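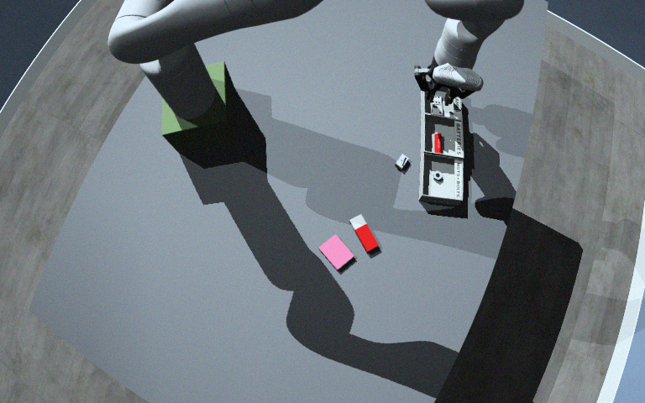

Plutwood desk mat, two months in

I bought the large gray Plutwood mat in March to replace a leather one that had started to curl. It cost $46 with shipping. The desk is a secondhand Brabec with a soft pine top that dents if you look at it, and I write by hand most mornings, so I wanted something firm underneath the paper.

The mat came rolled in a tube. Plutwood says to leave it flat overnight. Mine took until Thursday, with cookbooks on the corners, and one edge still lifts a little when the heat is on.

For writing it's very good. A ballpoint doesn't sink in, and a fountain pen doesn't skip the way it did on the leather. Coffee wipes off if you get to it soon. I left a ring under a mug for a whole afternoon and can still find it — faint, but there.

It does slide. The backing is some kind of felt and it won't hold on varnish. Pauline Bellamy, who has the same mat, cut up a rubber shelf liner and put it underneath. I did the same for 2 dollars and the sliding stopped.

The smell took 30 days to go away. I'd have sent it back for that alone if I'd kept the tube.

Four stars. The extra large is $114, and I wouldn't pay that.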